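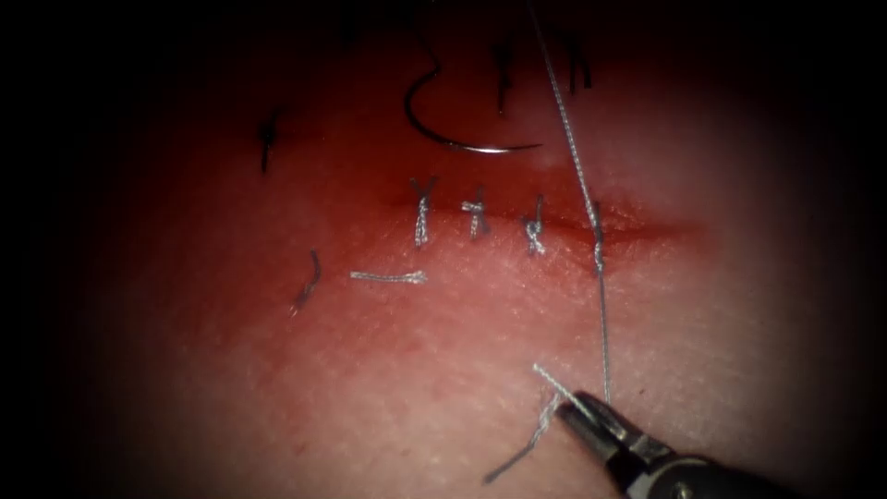 About Plusine

Hi, I'm Gorazd Bošković, and I run Plusine, a small school in Birthorpe for people who want to work with animals and are a bit nervous about the science part. Most of our students are heading for veterinary technician programs. Some are already working the front desk at a clinic and would like to move to the back. And a few just live with a lot of goats and got tired of guessing.

I was a large-animal vet for most of my working life, mainly dairy, with a lot of sheep in the spring and more horses than I ever asked for. I loved the job and my knees didn't. When I stopped doing night calls I figured I'd rest for a year, but I lasted until March, when a clinic owner I used to cover for asked if I'd spend a couple of evenings going over drug math with her new assistants. We did it at her kitchen table. Then the assistants brought friends, and the friends brought homework, and her husband very politely asked when he might eat dinner again.

So I rented a room! It was above the old Matić feed store on Mill Lane, up a staircase I still have dreams about, and it smelled of molasses all year round. We stayed there for nine years. If you studied with us back then you'll remember the radiator, and you'll be glad to know it didn't move with us.

Where we are now

We have the ground floor of the former print shop behind the Birthorpe post office. There are two classrooms, a practice room with good deep sinks, and a kitchen where people do most of their real studying. The big front windows make it a lovely place to be in the morning and a warm one by four in the afternoon, so bring water in summer. Parking is in the lot at the side (the spaces by the fence belong to the dentist, please don't, he's been very patient with us).

What we teach

The main thing is the Foundations course. It covers anatomy, basic physiology, drug calculations, restraint and handling, nutrition, recordkeeping, and an introduction to practical skills such as bandaging and suturing. We spend far longer on drug calculations than other places do. I've seen very bright people freeze up over a decimal point, and in my experience the cure is doing a great many of them with somebody friendly sitting nearby. My old worksheet collection has 1000 problems in it, and yes, people do finish the whole thing. I keep a list of their names on the kitchen wall.

Then there's the Evening Refresher, for technicians coming back after time away. If you've been raising kids or looking after a parent or you simply needed out of the profession for a while, it's a good soft landing. We go over what has changed, we practice the things your hands have half forgotten, and there's plenty of time for talking about how the work feels, which I used to skip and now wouldn't.

And we have the Farm & Smallholding days, which started as a favor for a neighbor and have sort of taken over the fall calendar. They're for people with no plans to go into the profession at all. You learn to take a temperature, look at a hoof, tell a bored sheep from a sick one, and know when to stop what you're doing and phone your vet. We hold those out at Zasora, my cousin's place past the reservoir. She has pigs, hens, a great many sheep and one donkey who has to be included in everything. Wear boots.

How we teach

Groups are small, up to 9 people, and I'd like to keep it that way even though my accountant sighs at me. You'll get the same teacher all the way through. You'll also get your written work back with actual comments on it, in pencil, and if you can't read my handwriting you're in good company and can just ask.

I don't grade on a curve and I don't do surprise tests. I had a professor who loved a surprise test, and all I learned from him was to feel ill on the stairs. We do have a final assessment for Foundations, written and practical, and you'll know well ahead of time what's on it. You can take it again if it goes badly. Last year 93 percent of the people who sat it passed on the first try, and the others came back and had another go when they felt ready.

People ask whether they need a science background. You don't. If you can read a recipe and double it, we can get going. What I do ask is that you turn up, that you do the reading (it's not that long), and that you tell me when I'm going too fast. I do go too fast. It's worst when we get to the rumen, because I think the rumen is the best thing in the whole of biology and I get carried away.

A few practical things

Foundations runs twice a year, in spring and in fall. You can pay all at once or month by month, same price. We keep a place in each group for somebody who can't afford the fee, and there's no form for it, just write and tell me a little about yourself. Textbooks can be borrowed from the shelf in the hallway. Please bring them back, and please don't bring them back with coffee on page one like the last person did. (It was me.)

We're not a degree program and we don't hand out licenses. What you leave with is a certificate from us, a thick notebook in your own handwriting, and a much better idea of whether this is the work for you. Some people find out that it isn't, and I count that as money well spent too.

Come and see us

The easiest thing is to drop in. We keep the door open in the late afternoon during term, and someone will put the kettle on and show you the classrooms. If you'd like to sit in on a class first, write to me and I'll tell you which evenings are good ones for visitors. Just avoid the week of the assessment, when everybody's a bit pale and the cookies run out early.

Gorazd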